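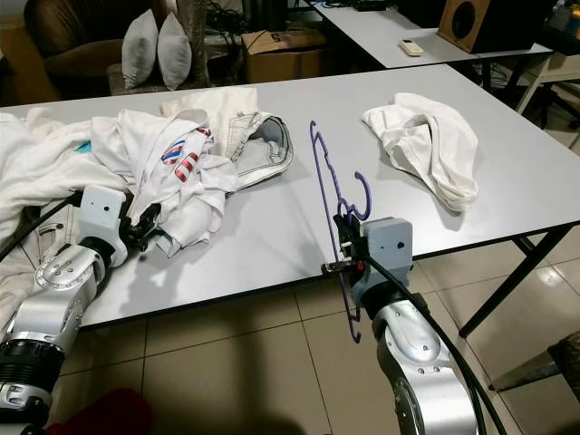

Textile Care and Fiber Knowledge
Handout for Unit 4: From Fiber to Wash Day
Revised 31 Dec 2023

Please read this handout before the first lesson in January. In class we will do the practical part, and there will be little time for repeating the theory. Words that you must know for the written test are explained in the text when they first come.

4.1 What a fabric is made from

A fabric begins with fiber. Fibers are twisted together into yarn, and yarn is woven or knitted into cloth. When a garment shrinks, fades or loses its shape, the cause can be on any of these levels, and sometimes on two of them together. Students often say "cotton shrinks," but a cotton shirt that is woven tightly behaves very differently from a cotton sweater that is knitted loosely. So we always ask two questions: which fiber is it, and how is the cloth built?

Natural fibers come from plants (cotton, linen, hemp) or from animals (wool, silk, alpaca). Plant fibers are mainly cellulose. Animal fibers are protein. Keep this difference in your head, it explains most of the washing rules later. Cellulose accepts alkaline soap quite well and does not like strong acids. Protein is the opposite: wool and silk are damaged by alkaline products, and chlorine bleach can dissolve them completely.

Man-made fibers are in two groups. Viscose, modal and lyocell are made from wood pulp, so they are also cellulose, and they are weaker when wet (viscose especially). Polyester, polyamide and acrylic are synthetic. They take up very little water, dry fast, and can be damaged by a too hot iron.

4.2 Woven and knitted cloth

In a woven cloth there are two sets of yarn. The warp runs along the length and the weft goes across. The three basic weaves are plain, twill and satin. Denim is a twill: look at a pair of jeans from close and you see the diagonal lines. In classic denim the warp is dyed with indigo and the weft is left undyed, so the inside is paler than the outside.

In a knitted cloth the yarn makes loops, and each loop hangs in the next one. This gives stretch. A T-shirt is normally made of single jersey, which has a smooth front side and a back side with small arcs. Jersey curls at a cut edge. You can use this as a quick test when you have only a scrap in the hand.

The weight of a cloth is given in grams per square meter. To find it, cut a square of 10 cm by 10 cm and weigh it on the small scale. Multiply by 100. If your square weighs 2 grams, the cloth is 200 grams per square meter, a fairly heavy T-shirt jersey. Most jeans are heavier than this. Write the weight in your notebook with the name of the fiber and the type of cloth.

4.3 Sorting

Sorting is done by color first, then by temperature, then by dirt. Many people sort only by color. A lightly worn shirt and a kitchen towel with oil on it can both be white and still they should not be in the same wash.

White, light, dark and strong colors are four different groups. Indigo has a special place. The dye sits mainly on the surface of the yarn and comes off by rubbing, also after many washes. This rubbing off is called crocking. Light-wash jeans have lost a large part of the dye already in the factory, but for the course we still keep them away from white things.

Before washing, do the following with every piece:
Empty the pockets.
Close zippers and hooks, open shirt buttons.
Turn jeans and printed T-shirts inside out.
Read the care label, also if you believe you know it.
Look for stains in good light and treat them before the wash. Heat can fix a stain.

Prints need an extra word. A print that lies like a film on top of the jersey cannot stretch as much as the jersey itself, and after some time it can crack. Low temperature, inside out, no tumble dryer and no iron directly on the print. A print where the dye has gone into the fiber is softer to touch and less difficult.

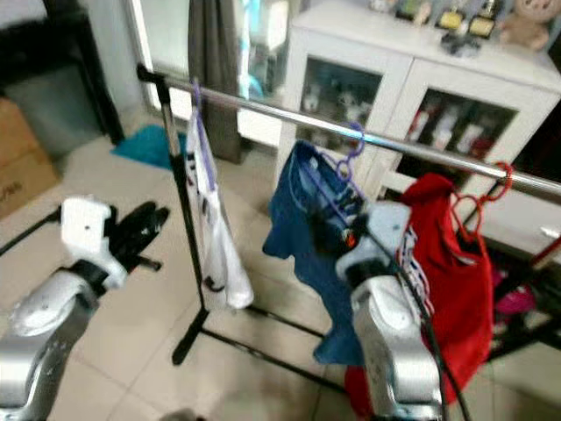
4.4 Care labels

The care label has five basic symbols, and on most labels they come in the same order: washtub, triangle, square, iron, circle. They mean washing, bleaching, drying, ironing and professional care. A cross over the symbol means "do not." One line under a symbol asks for mild treatment, two lines for very mild. Dots tell the temperature, and more dots mean more heat.

The number in the washtub is a maximum. A shirt with 60 on the label may be washed at 40 or 30, and for everyday dirt this is usually enough. The hand in the tub means hand wash. Some machines have a good hand wash program, but on the test you should answer "hand wash."

The square is the symbol that students mix up the most. A square with a circle inside is about the tumble dryer. A square with a curved line on top is line drying. A square with vertical lines means drip drying, so hanging without spinning. A square with one horizontal line in the middle means dry flat. A heavy wool sweater should be dried flat. If it hangs wet, the weight of the water pulls the loops long.

4.5 Water, detergent and movement

A wash result depends on four things: chemistry, temperature, time and mechanical action. If you take less of one, you need more of another. This is why the eco programs take so long. The machine uses cooler water, and the time must do the work that the heat did before.

Hard water contains calcium and magnesium. Grastton has hard water and Catden has soft water, so students from the two towns will need different amounts of the same detergent. The table is on the back of the package. Too much detergent in soft water gives a lot of foam, the clothes cannot fall and rub in the drum, and the rinsing is not good. Gray towels are often a sign of too little detergent in hard water.

Powder for white laundry usually contains bleach. Color detergent does not. Liquid detergent normally has no bleach, so the machine should get a hot wash with powder from time to time. For wool and silk we use a neutral detergent without protease, the enzyme that breaks down protein. In the practical lesson we use the Dijkstra wool wash from the cupboard. You do not have to buy it for home.

Do not fill the drum too much. For cotton, one hand should fit upright between the clothes and the top of the drum. For easy-care the drum is half full, for wool one third.

4.6 Shrinkage

There are three kinds of shrinkage in this course.

Relaxation shrinkage happens when the cloth was stretched during production and goes back in the first wash. It is common in cotton and linen. You can make it smaller by washing the cloth before you cut it.

Felting shrinkage happens in wool. The surface of the wool fiber has scales. With heat, moisture and movement the scales catch each other, and the fibers move closer. It cannot be fully reversed.

Heat shrinkage happens in some synthetics when they get hotter than the temperature at which they were set.

To measure shrinkage, sew two marks with white thread at a distance of 200 mm, wash and dry the sample, and measure again. Divide the loss by the first length and multiply by 100. One wool sample last year had lost 18 mm, so the shrinkage was 9 percent. Measure both directions and write them separately. Length and width almost never shrink the same.

4.7 Wear and pilling

Pilling is when loose fiber ends come to the surface and roll into small balls. Short fibers and loosely twisted yarn pill more. Cotton pills often fall off by themselves. With polyester in the cloth, the strong fibers hold the pills in place, and you must remove them with a comb or a shaver.

We rub our samples on the Hovero tester. Set the counter to 2000 rubs, stop, and compare with the piece you did not rub. Look from the side, with the lamp low. Write what you see in your own words and then give a grade from 5 (no change) to 1 (very strong change).

4.8 Reading for those who want more

The old wash house in Catden was opened in 1906 and still has its boilers and the wooden paddles. The information sheets are also available in English. They show well how much of the work was lifting and carrying wet cloth. The visit is voluntary and gives no points.

4.9 To prepare for the first lesson

Bring one T-shirt and one other garment that you wear often. They must be clean and dry.
Copy both care labels in your notebook and write the meaning of each symbol.
Find out the water hardness where you live.
Bring a scrap of any knitted cloth, at least the size of your hand.
If a label is missing or cannot be read, write "no label" and keep the garment for the fiber test in Unit 5.

The cupboard keys are with the course office. Samples from Unit 3 which are not picked up by the end of January will be used as cleaning cloths.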